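# Trip questions I get all the time

I'm Nermin Dursun, and I run the nine-day Talavera to Puvach walking and rail trip. Most of my inbox is the same handful of questions, so I've answered them here. Prices and times were checked on Aug 2, 2024.

## Where do we start and finish?

We meet in Talavera and say goodbye in Puvach, with two nights in Dalluna in the middle. It isn't a loop! Please don't book a return flight out of Talavera unless you're happy to take the long train back by yourself (it's a pretty ride, but it eats a whole day).

## What does the price cover?

The trip is $2,786 per person, sharing a twin room. That gets you eight nights in small hotels, every breakfast, five dinners, all the trains and me. Lunches are on you, and so are flights and travel insurance.

## I'm coming alone. Do I pay more?

Only if you want your own room, and then it's $748 extra. If you'd like to share, tell me when you book and I'll pair you with someone of the same gender. If there's no match, I cover the difference.

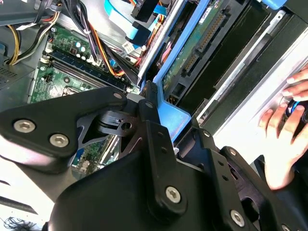 ## How fit do I need to be?

If you can walk for four hours with a couple of breaks, you'll be fine. The longest day is the one out of Dalluna, and it's mostly downhill after lunch. The stairs up to the Puvach hotel are worse than any of the trails - 41 of them, and no elevator. The owner's son will carry your bag if you ask nicely.

## Can I join late, in Trusville?

Yes, Trusville is our second stop and people join there all the time. I can't knock the first night off the price though, sorry.

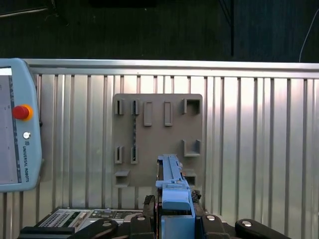 ## What's the weather like?

July is hot, and I mean hat-and-two-water-bottles hot. September is my favorite, but bring a real rain jacket. Evenings in Dalluna get chilly all year, so pack a sweater even if you think I'm being silly.

## Do you handle special diets?

Vegetarian is easy everywhere. Vegan and gluten-free are fine too if I know two weeks ahead, since a couple of the kitchens are tiny and shop only once a week.

## What if I have to cancel?

You get everything back except the deposit up to 60 days before we leave. Inside 60 days it's half, and in the last two weeks I can't refund anything, but you can send a friend in your place for free. Just email me their name and passport details.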